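**Tuesday, viewer response notebook, Brodberg series, episode three**

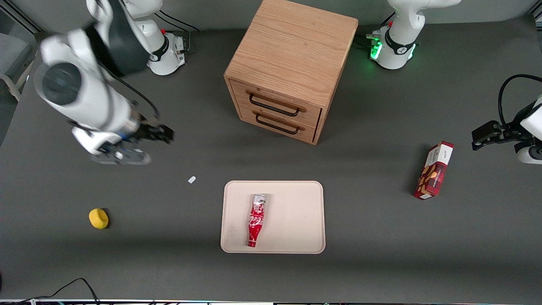 Does a comment that praises the celebrity host count as a response to the guest's story?

It counts only when the comment also mentions the guest or something the guest said. Praise for the host alone goes under "host" and is left out of the story totals.

The rule above was agreed this morning and replaces the wording on the first page of the codebook. Anyone holding a printed copy should write it in by hand until the new version is issued.

**Material**

The export for episode three was received from Cadbridge before 10 a.m. It contains 2834 public comments posted under the full episode. Comments under the short trailer were delivered in a separate file and have not been opened. The trailer was shared from the host's own account and drew a different audience, and the two sets should not be merged at any stage.

In the episode, the host visits a guest who left a singing contest before the final and has not performed in public since. The second half is the guest's conversation with a younger sister, who had learned of the withdrawal from a gossip site. Most of the longer comments concern that conversation.

Usernames were removed before the file was placed on the shared drive. Several comments still contain first names in the body of the text. These were masked by hand as they came up. The masking script catches names that follow an "@" sign and misses the rest.

**Sample**

A random sample of 555 comments was drawn for hand coding. The draw was repeated once. The first attempt had included replies posted by the production account, and those have now been filtered out at the source. The seed used for the second draw is recorded in the first tab of the coding sheet.

**Coding, first pass**

Categories as they stand at noon:

- host
- guest, supportive
- guest, critical
- own story
- family (sister, parents, general remarks on siblings)
- contest and judging
- production (music, editing, length)
- off topic
- unclear

"Own story" is filling faster than it did for the earlier episodes. Many viewers wrote at length about quitting something in front of other people: a team, a school play, a band, a wedding. Some of these never mention the episode at all. They were coded as "own story" and kept in the story totals. The codebook permits this, although the note supporting it is thin and should be expanded.

"Guest, critical" is difficult. A comment such as "she should have told her sister first" reads as blame to one coder and as sympathy to another. The two coders disagreed on this category more than on any other. It was decided to code the plain wording and to ignore tone unless the writer marks it in some way, for example with a laughing face or capital letters. Comments coded before noon under the old practice must be reviewed.

Sarcasm aimed at the host remains unresolved. The phrase "bravest interviewer alive" appears repeatedly, sometimes sincerely. All such comments are in "unclear" for the present.

**Timestamps**

Viewers often cite a point in the video. The heaviest group of citations falls on the silence after the sister asks why she was not called. A second group falls on the closing song, and these are mostly requests for the title. The requests were coded as "production" – a poor fit, but a new category this late would require recoding the earlier episodes.

The Wieser player and the public upload do not run to the same length. The Wieser version opens with a sponsor card, which moves every later timestamp. Citations were matched to the public upload only. If the Wieser comments are ever added, the offset has to be measured first.

**Request from Jovden**

Jovden has asked for a single approval score for the host, to be used in material for the next season. The reply sent this afternoon states that the codebook does not produce such a score. Comment writers are a small part of the audience, and the "host" category mixes remarks on interviewing, clothing and past film roles. A breakdown of that category was offered instead. No answer yet.

**Corrections to earlier entries**

The entry for episode two gives the guest's conversation partner as a cousin. The credits list a stepbrother. The family codes are unaffected, and the summary sheet has been changed.

The same entry says that comments in Spanish were set aside. They were coded by the bilingual coder and are in the totals.

**Outstanding**

- Review "guest, critical" against the noon rule.
- Expand the note on "own story" and add 3 worked cases.
- Ask Cadbridge whether deleted comments are dropped from the export or left as blank rows. There are 9 blank rows in the present file, all close together.
- Second coder to complete the overlap set before totals are run.
- Trailer file stays closed until the episode is finished.

Coding stopped at 4:30 p.m. The sheet is saved and locked – please request access before editing, as two versions of the "family" tab were in circulation last week and one had to be discarded.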